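Subject: Re: [wiring] Sorting the offcut wire
From: Melina Tzavaras

> The Hustero drawer is full again and I can't tell what is
> worth keeping. Do we sort by colour or by length? Also, does
> anyone want the short red bits?

Colour first, then length. One tub or bowl per colour, green kept apart from red. Short pieces with stripped ends go in last, once the long runs are out of the way. 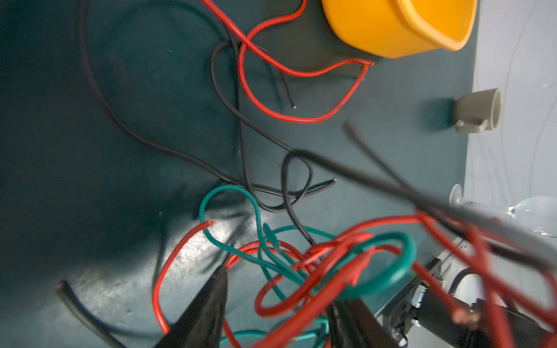
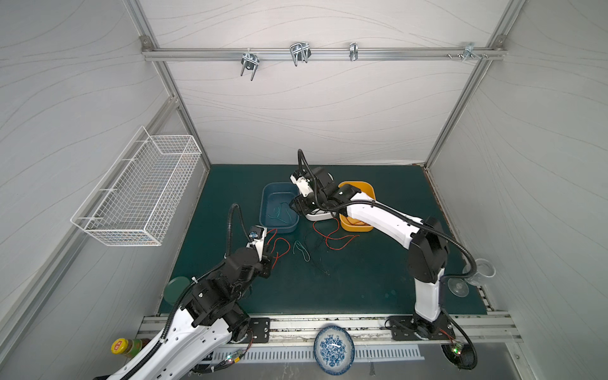 On length: anything too short for the Flitwood panel can go to Joshi for the soldering bench. Please trim bare copper before it goes in a bowl — the strands catch on everything else and you end up pulling out three wires to get one.

Work a tangle from its free ends. Pulling on a loop only tightens it, and the thinner black cable kinks and stays kinked. Coil each length by hand, tuck the end under twice and lay it flat. No tape, as the glue creeps in August.

Pipe fittings and caps belong in the Pirkell box, lids with their tubs. Clear plastic wrapping goes in the bin.

I'll take the short red bits if Joshi doesn't want them. Part 262 on the stock list is still down as "mixed wire" and should be split by colour as well.

Melina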